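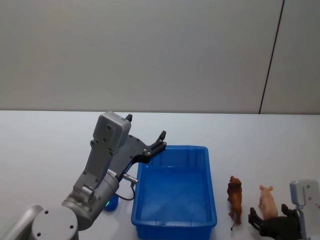
I went to the Henent open day on May 24, 2024 with one question, and it's the one my sister asks me every time I write about robots: can it pick up after my kids yet?

Well... sort of! The best stop on the tour was the toy tidying table. Two arms, a blue plastic tray, a brown horse and a pink pig, and the job is to get the animals into the tray. My nephew could do it at two (he wouldn't, but he could). I stood there way longer than I meant to, rooting for the pig.

Torunn Amundsen runs that bench and she was great about my dumb questions. She told me the team had logged 307 tries at the task in May and 296 of them ended with both animals put away. I thought that sounded fantastic until she asked how I'd feel about a dishwasher that dropped a plate that often. Fair point! Skinny legs are the hard part, she said, so the horse causes more trouble than the pig.

Then upstairs for the Zapata demo, which is meant for shop floors, sorting small parts into bins. Reiko Maruyama walked us through it and I liked it fine, but it was loud and I was stuck behind a tall guy. Coffee was good. Parking was not, so take the bus if you go next year.

My sister's answer, for now: keep yelling up the stairs. I'd still pay to watch that pig again.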